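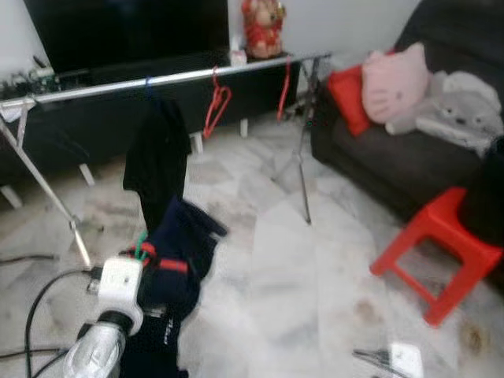

Sutrisno Wijaya reckons I've been too hard on the laundry project and should give the students a fair go before I write it off. Fine. This thread is me giving it a fair go. I have mentored the club for two seasons and I still think we picked the wrong task.

For anyone new: the club is Lendari, we build and train a two-armed robot, and this term the students voted to enter the household round of the Bramau student challenge. The task is clothes on and off a drying rack. I voted for sorting cutlery. I lost badly.

My complaint in one post. Cloth has no fixed shape. A fork is the same fork every time you pick it up. A T-shirt is a different object every time you let go of it, and we're asking first-year programmers to teach a machine about that in one term, after school, with a borrowed garment pile.

The way we do it is by demonstration. A student drives the arms, the arms move the clothes, everything gets recorded, and later the policy tries to copy it. The rules want a real home and not a bench, so we've been working in a living room with the telly and the couch left where they are. That part I do agree with.

Target for the term is 600 clean demonstrations. I asked what "clean" meant at the first meeting and got four answers. It took us until March to write one down.

Where we landed: garment ends up on the hanger or off it as intended, no human hands in view, nothing dropped and picked up again. Farah Teoh wanted to keep the drops. Her argument is that a robot that has never seen a drop won't know what to do after one. My argument is that a robot shown a lot of drops gets good at dropping.

We split it. Drops go in their own folder. We'll train once with and once without and see who buys the dumplings.

Someone asked in replies how many we have. We have 520 recorded. When two of the students went back through the lot with the written rule beside them, a fair few got moved out, and they're still arguing over the borderline ones. So please stop putting 520 on the poster.

The poster also says "our robot does the laundry". It doesn't. It moves a shirt between a hanger and somewhere that isn't a hanger, while a teenager steers. I've asked for the wording to change three times now.

Things I'd want any other club to know before they start on clothes.

Hangers swing. You touch one and then you have to wait, and students hate waiting, so they chase it with the gripper and the swing gets worse. If you have a coach's whistle, use it for this.

Dark clothes are a pain. Navy on black on a dark couch and the depth camera starts guessing. We had a pile of bright tea towels to practise on and the students thought tea towels were babyish. They've come around on the tea towels.

Printed shirts are easier to steer with than plain ones, because the driver can see which way the front has gone. Whether the policy cares, I don't know, and I don't believe the student who told me it does.

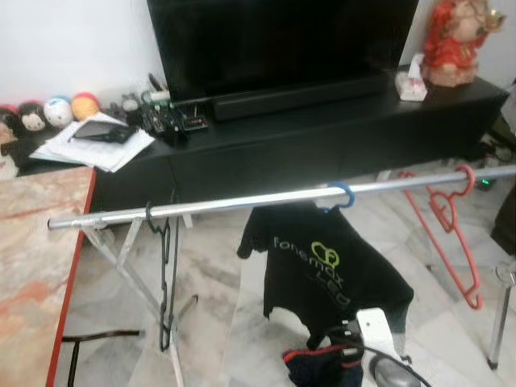 Rack work, fonemax shirt on the blue hanger.

The twist is what gets us. A shirt that has turned on its hanger needs one hand to hold and the other to pull, and the timing between the two arms is the hardest thing we've asked anyone to drive. Our best driver gets it most of the time. The others get it when they're not being watched.

Last run of the policy on its own: 31 tries at taking a shirt off the hanger. I'm not going to post the success count, because half the group counts "shirt came off and took the hanger with it" as a success and I don't. The students can post it when they agree.

I will say the failures were more interesting than I wanted them to be. It kept reaching for where the shoulder seam would have been in the morning's recordings, after the rack had been nudged along. Classic. It had learned the room. We've been shifting the rack between recordings ever since, and the drivers complain about that too.

Reply from a parent: why not buy the Drilberg grippers with the soft fingertips, the other team has them. Because they're 700 dollars and our budget is a sausage sizzle. Also I've watched the other team, and their trouble is the same as ours. Soft fingers don't tell you where the sleeve is.

Another reply: isn't it just a toy version of what the big companies already do? Probably. I've seen those videos. I'd like to see the tries that came before the one they posted, and how far somebody moved the rack.

What I'd change if it were up to me. Fewer garments, more positions. One driver per garment for a whole session, then swap. Write the rule for a good demonstration before anybody touches a controller. And label the recordings the same day, while the driver still remembers what they were trying to do.

What the students would change, because I asked and I said I'd include it: better snacks, longer turns, and me talking less during the turns. Noted.

Farah also points out that attendance is up on last year's line-following project, which I liked and they found dull. Kids who never opened their mouths in that one are now having proper arguments about whether a half-hung shirt counts. I can't really complain about that, though I've had a go.

So, Sutrisno, fair go given. I still think cutlery would have taught them the same lessons with less swearing. I don't think we'll place. The regional is at the Sumampouw hall, the rack there won't be ours, the light won't be ours, and I expect the policy to fall over in the first minute.

I've told them all that. They've asked if we can borrow two more racks to practise on. If you have one going spare, any size, bent is fine, message me and I'll pick it up after work.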